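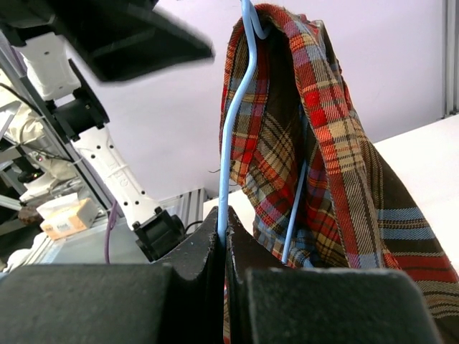
What goes on a hanger and what gets folded?
Woven stuff that creases goes on a hanger. Knits get folded, they stretch at the shoulders.

Week 4 handout, Clothes Care and Storage
Hamidreza Dehghan, room 57
March 2022

Carried over from last time: bring your own hangers, the Godby ones are nearly all bent.

Scarves and wraps
Plaid, tartan, plain, same method. Fold once the long way, then over the hanger, ends hanging down. A loose loop is fine. Don't knot wool.
Fringe or frayed ends: leave them hanging free, comb with fingers. Trim only stray threads, never the whole edge.
Heavy ones on a wire hanger will get a line across the middle. Move the fold every couple weeks or use a fatter bar.

Wire hangers
OK for: scarves, light shirts, anything going home same day.
Not OK for: coats, wet wool, jackets with shaped shoulders.
Check the twist under the hook for sharp ends. Run a thumb over it, tape if it catches. Coated wire too, the coating chips there first.

Order of work
Shake out, look for pins and tissues in pockets.
Buttons: top one and one in the middle, thats enough.
Hooks all facing the same way on the rail. Back of the rail is for long things.
Leave a finger of space between. If you have to push, take something out.

Rail at home: most people hang too much. Bahman Najafi's survey for the Tabrizi course had 65 pieces on one closet rail, 10 of them worn that month. We'll go through his sheet next week, he is bringing copys.

Reading: Tabrizi packet, the pages on wool and on moths. Skip the dry cleaning part, prices are old.

To do before next class
Re-hang one shelf's worth of folded things at home, or the other way round. Write down what you moved and why. Half a page.

Moth boxes and cedar moved to April.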